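### 3.2 Table layout and placement of foods

The second part of the study dealt with how a small lunch station is laid out when hot food, cold food and appliances share one table. Participants were recruited through the Inevholm evening cooking course, and 37 of them completed both sessions. Each was given the same set of items and asked to arrange them for a light meal to be served by one person. They could move anything, including the cooktop, as long as its cord still reached the outlet.

Two raters (Ammann and Hubmann) marked the position of each item on a paper grid. Where they disagreed, Valderrama looked at the grid sheets and made the final call. Items standing partly in one cell and partly in the next were assigned to the cell holding the larger share of the base. We did not score the height of items, although several participants mentioned it in the interviews, mostly in connection with the toaster and the utensil holder.

Most layouts followed one of 2 patterns. In the first, which we call side heating, the cooktop and its pot are set at one end of the table and the cold foods are spread toward the other end. The toaster and utensils tend to go behind the pot, where they are out of the way of the plate. In the second, center heating, the pot takes the middle and the cold foods are split to either side. Participants who chose side heating usually kept the sandwich plate and the divided tray next to each other. Those who chose center heating often had to reach over the pot for the tray, and a few changed their layout in the second session for that reason.

The pot contents made little difference to placement. Drinks were the least consistent item. Rewi suggested that people treat the bottle as something to fill a gap once the rest is settled, and the interview notes agree with this, but we did not record the order of placement and cannot test it. Small loose items were left out of the scoring.

Figure 2 shows a side-heating layout, with the pot at the left and the plate, three-part tray and bottle to its right.

**Figure 2.** Side-heating layout on the table with the curved front edge.
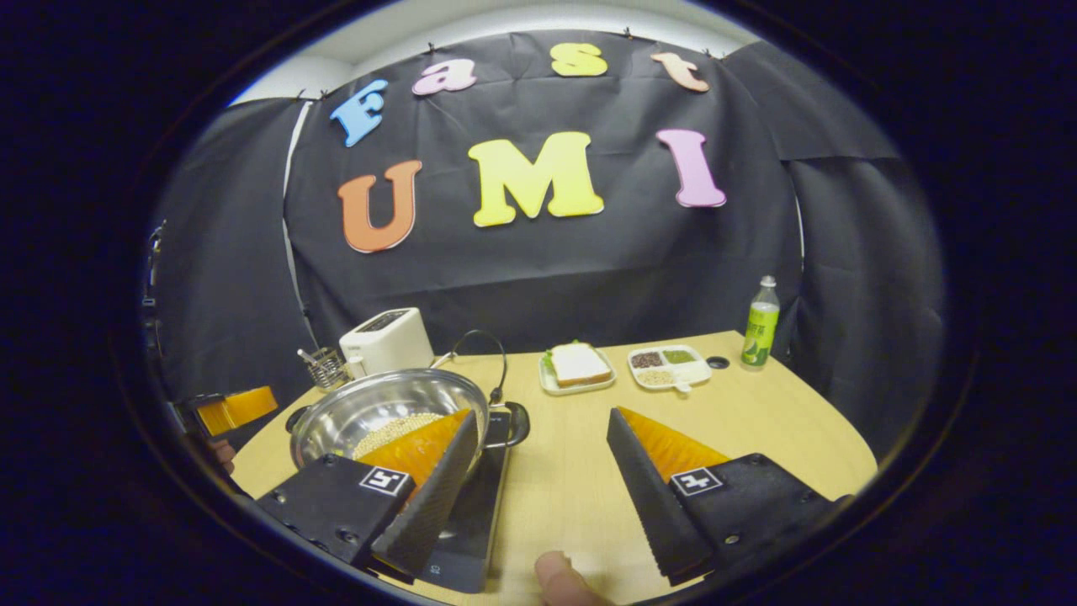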